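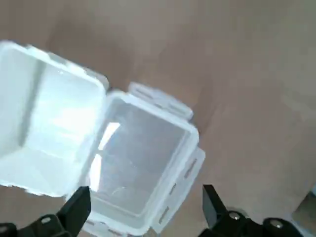
Fig. 1. Wrist camera view, fingers open, hinged container before the grasp.

Lab 4 notes: comparing grippers on thin-wall containers

Same bench as last time. Bring your own log sheet, the printed ones ran out.

Two finger sets this week. Pralum = stiff plates, black, screw-mounted. Wollisow = soft pads, slip on over the same bracket. Don't mix screws between sets, different thread.

Object: clear tub with white lid, hinged. Lid open flat for trials 1 to 10, closed after that. Why this one? Walls bend, clear plastic is hard for the camera, clip tabs stick out and catch a finger if you come in wrong.

What to look at in the wrist view
- glare on the tub floor. The bright band fools the edge finder. Write down when the box it draws jumps to the band
- tan background shows through the clear base, so low contrast. White lid is much easier to find
- finger tips both in view? If only one, re-seat the camera, dont fix it in software

Procedure
Home the arm. Controller (Gebremichael) wants the gripper fully open before it will take a new width. Start at 95 mm, close in small steps. Stop at first contact, read motor current, then go on to hold. Lift 57 mm, wait, lower.
Repeat with the tub turned a quarter. Then swap fingers and do the whole thing over.

Count as a slip: any visible shift in the wrist view between lift and lower. Count as a crush: wall stays bent after release. Both can happen in one trial, mark both.

Numbers from the January group, stiff set: 79 holds logged, mostly short side. Long side was bad, wall folds in before the current rises. No soft pad data worth keeping, wrong width offset in the config.

Log files go in the Flanier folder, frame 1397 is the one we use to check exposure. If yours is a lot brighter turn the lamp down and strat again.

Write-up: one page, one plot (current vs. width, both sets on same axes). Say which set you would pick for the open lid and which for closed. Due before next lab, 9 am.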